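Household Guidance Notes: Sorting Small Items at the Table

Issued by the Stamville Home Resource Office
Prepared by Mi-kyung Ma, Household Guidance Section
Revised 1/18/24

Purpose of this note

Residents frequently ask the Office how to deal with the small plastic pieces, fasteners, game parts and craft supplies that collect in kitchen drawers and on shelves. The present note sets out a method that can be carried out at an ordinary table with dishes the household already owns. It replaces the earlier leaflet on drawer contents. The separate leaflet on medicines and batteries remains in force and should be read first where either is likely to be found in the drawer.

The method is suitable for one adult working alone or for an adult with school-age children. Households with a child under three should carry out the work while the child is in another room, and should not leave any dish of small pieces within reach, even for a short time.

Preparing the table

Clear the table completely. Wipe it with a damp cloth, dry it, and check the surface for crumbs and sticky spots. Small parts pick up both very readily, and it is far easier to clean one table than a handful of tiny pieces with grooves and slots.

A plain surface in a single color is preferred. Patterned tablecloths hide small items and should be taken off. Where the table has a strong grain or a glossy finish, lay down a smooth mat in brown, gray or another quiet color. Press the mat flat from the center outward. A slight wrinkle near the edge does no harm, but a ridge in the middle will cause round dishes to rock and should be smoothed out before work begins.

Set the table so that light falls from above or from the side. Strong light from behind the worker throws a shadow over the dishes.

Choosing the dishes

Shallow dishes and small cups serve best. Deep bowls tend to be overfilled, and their contents are then tipped out again for a second sorting. The Office recommends the following:

A small white cup for the piece or group of pieces under inspection.
Two plates of different colors for the sorted items.
One container with a lid for anything that cannot be placed at once.

The inspection cup should be white inside and free of decoration. Dark slots, pale green plastic and small spots of red or orange all stand out clearly against white, and a part that would be overlooked on the tabletop can be identified in a moment. Place only one piece or one connected group in the cup at a time. Pieces often settle against the wall of a round cup. They may be left there, provided they can be seen from above without moving the cup.

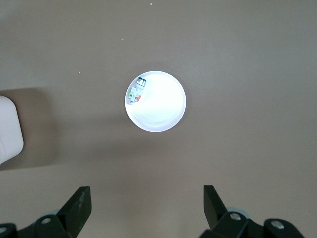
Small multicolored pieces in a round white cup, with most of the cup left clear.

A cup that is more than half covered has ceased to be useful for inspection. Return the surplus to the drawer tray and continue with a smaller amount. Households with very large collections (the Office has advised on one of 2,000 pieces) should divide the work over several sessions and should not attempt to hurry it by filling the cup.

Dishes used for sorting should be washed in hot soapy water before they are next used for food. Cracked or chipped dishes that have been retired from the kitchen may be kept for the purpose, provided that the edges are not sharp. Mark the underside of a retired dish so that it is not put back in the cupboard by mistake.

Arranging the work area

Place the two plates well apart, one to the left and one to the right, with the lidded container between them. The gap should be wide enough for a hand to pass without brushing either rim. Assign each plate a meaning before any item is placed on it, and keep to that meaning until the session is over. The usual arrangement is "keep" on one side and "give or discard" on the other. Plates of clearly different color, such as pink and blue, help all persons at the table to remember which is which. Where a member of the household has difficulty telling colors apart, use plates of different sizes or place a written card beside each.

The lidded container is for undecided items only. It should be opened when needed and closed again afterward. Items in it are to be reviewed at the end of the session, when many of them will have been matched with something found later. A single screw or clip means little when it first comes out of the drawer and may be recognized at once when the rest of its set appears.

Drinks, telephones and paperwork should be kept off the table. If a drink is wanted, take a break and have it elsewhere.
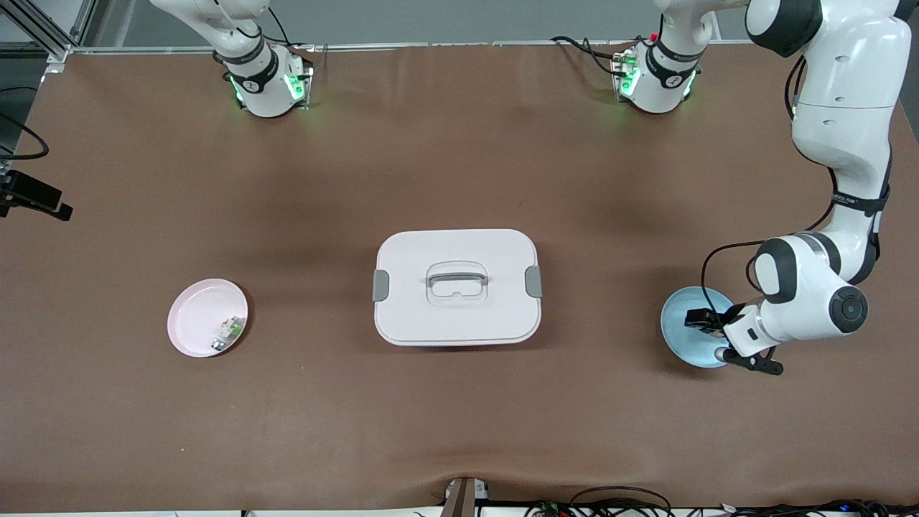

Once the plates have been given their places, they should not be exchanged or turned about during the session. A worker who is interrupted and comes back to find the plates moved will very often put the next few items on the wrong one. If a plate must be moved to make room, move it straight back toward the wall or straight forward, and keep it on its own side.

Carrying out the sorting

1. Take a small amount from the drawer and place it on a tray beside the table.

2. Put one piece, or one connected group, in the inspection cup.

3. Decide what it is. If this takes longer than 20 seconds, place it in the lidded container and go on.

4. Move the piece to the correct plate with the fingers. Do not tip the cup over the plate. Small parts bounce, and those that leave the table are seldom all recovered.

5. Do not take apart connected pieces at this stage. Groups that are joined were usually joined for a purpose, and the owner should be asked first.

6. When a plate is covered in a single layer, empty it into a bag or box with the same label and return it to its place.

7. Continue until the tray is empty, then take the next amount.

A session of 90 minutes is the longest the Office advises for adults. Children should stop well before that. The work is light, but the eyes and neck become tired, and errors increase toward the end.

Storing what is kept

Storage should be decided after sorting is complete. Containers bought in advance are commonly the wrong size. The following points should be observed.

Use clear or plainly labeled containers with lids that close fully. Write the label on the side, where it can be read when containers are stacked, and repeat it on the lid only if the container will be stored in a low drawer.

Keep sets together. Where a game or building set has a printed parts list, fold the list and store it with the pieces.

Do not mix metal and soft plastic in one container. Screws and nails will mark plastic parts over time.

Items belonging to appliances or furniture should be bagged with the name of the item and the room in which it stands. "Bracket, hall shelf" is a sufficient label. "Miscellaneous" is not.

Drawer inserts sold under the name Zimulora are available on loan from the Office for residents who wish to try a divided drawer before purchasing one. The Ledico stacking boxes formerly offered on loan have been withdrawn because several lids no longer close.

Giving and discarding

Clean, complete sets in good condition may be given to the toy shelf at the Cha reading room during opening hours. Incomplete sets are also accepted if they are marked as such. Please do not leave bags outside the door.

Broken plastic should be placed in household waste unless it carries a recycling mark accepted by the local service. Any piece containing a circuit, a light or a battery must be kept apart and taken to the electrical collection point. Where it is not clear whether a small block is a plain plastic brick or an electronic part, treat it as electronic until someone has examined it.

Keeping the drawer in order

A drawer that has been sorted once will require attention again. The Office suggests a short review each January, together with the checking of smoke alarms and the replacement of worn dishcloths. During the year, a single small cup may be kept in the kitchen for stray pieces. When the cup is full, its contents should be put away before anything more is added.

In the last survey of residents, 193 households returned the form on drawer storage. The most frequent remark concerned missing game pieces, followed by keys that fitted no known lock. A note on keys is in preparation by Seung-woo Heo, to whom suggestions may be addressed in writing at the Office.

Printed copies of this note may be collected from the front desk. A large-type edition is available on request.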